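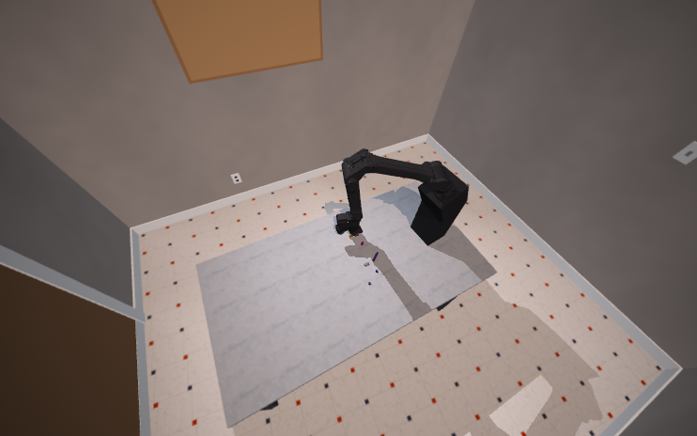 Small items on a light grey mat. Computer-rendered view.

Stotell revises slip resistance range for resilient floor mats

EDCOMBE, 24/01/2022 - Stotell has revised its Sedby range of resilient floor mats for workshops, laboratories and light assembly areas. The revised range replaces the existing Sedby sheet and tile products and will be available to trade customers from February.

The principal change is to the wear layer. Previous Sedby mats used a single calendered surface with an embossed pattern. The revised product has a two-layer construction in which a harder wear layer is bonded to a closed-cell backing. Surface texture is now moulded through the full depth of the wear layer, so that slip resistance is retained as the surface abrades.

Mats are supplied in thicknesses of 17 mm and 32 mm. The thinner grade is intended for areas with trolley traffic and has a bevelled perimeter as standard. The thicker grade is intended for standing workstations and is supplied with square edges; ramped edging is ordered separately. Both grades have a Shore A hardness of 70 at the wear layer.

Colour has also been rationalised. Light grey, mid grey and charcoal remain in the catalogue. Green and terracotta are discontinued and will be sold until stock is exhausted. Light grey is specified where small components are handled at floor level or where lighting levels are low, as dropped parts are easier to locate against it.

"Most of the enquiries we receive concern edge lift and cleaning, and both come back to the backing," said Rachid Gaber, technical manager at Stotell. "The closed-cell material does not take up water from mopping, and the mat lies flat without adhesive at normal room temperatures. For permanent installations we still recommend perimeter tape."

The backing compound was developed with Berrada, which will also mould the edging and corner pieces. Production of the previous backing has ceased. Existing Sedby tiles can't be interlocked with the revised tiles, as the joint profile has changed, and customers extending an installed area should contact the Edcombe office before ordering.

Minimum order quantity for non-standard sizes is 100 square metres. Standard sizes carry no minimum. Revised data sheets, cleaning instructions and colour samples are available on request.

Stotell manufactures resilient flooring, matting and edge trim for commercial and industrial buildings.

Media and technical enquiries: Rachid Gaber, Stotell, Edcombe

ENDS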